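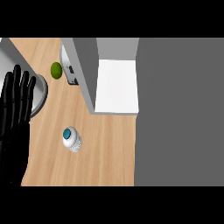

CHAPTER 6: FAULTS AND SAFE STOPS

6 min read

Home | Contents | Previous | Next | Glossary

The Borberg kitchen is a simulated room, and it is a wonderful place to learn how robots fail. Nothing in it can break for real! In this chapter we follow one fault from the first odd number in a log file to the line of code behind it, and you will do most of the detective work yourself.

The task sounds easy. A black four-fingered hand works over a wooden countertop where a small green lime lies near a metal rim, with a white jar with a teal lid farther along. The hand must close on the lime, lift it and stop. In one test set of 1320 runs, the Ilter controller did that well until the safe stop was called. Then, in 40 of those runs, the fingers kept squeezing for over 2 seconds.

Think about what that means if the thing in the grip is a glass, or a person's wrist. The arm had stopped perfectly. Its log said so. But the fingers ran on a separate loop, and the stop signal reached them late.

Section 6.1 looks at how a stop signal travels through a controller. Section 6.2 gives you the log from one bad run, and I hope you enjoy reading it as much as I did. Keep a pencil handy and mark the time of every grip command as you go. You will need those marks when we build a watchdog timer.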